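3.2 Surface and cover

The folding trials used a single sheet as the ground layer. Its weight was measured at 713 g before the first trial and it was not changed between garments. Wrinkles were smoothed by hand every 5 trials.

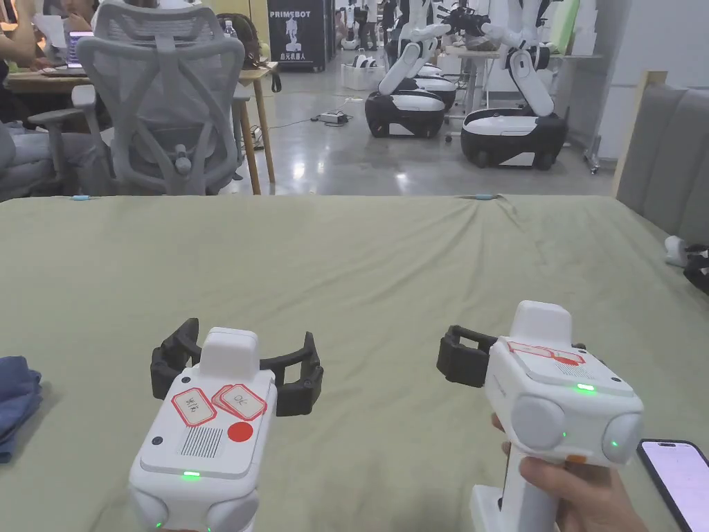 Garment color was treated as a control variable. Items close in shade to the cover were left out, which reduced the set to 30. Blue denim stayed in, as it reads clearly against the sage green even when folded. Fold error was taken at the hem, in millimeters.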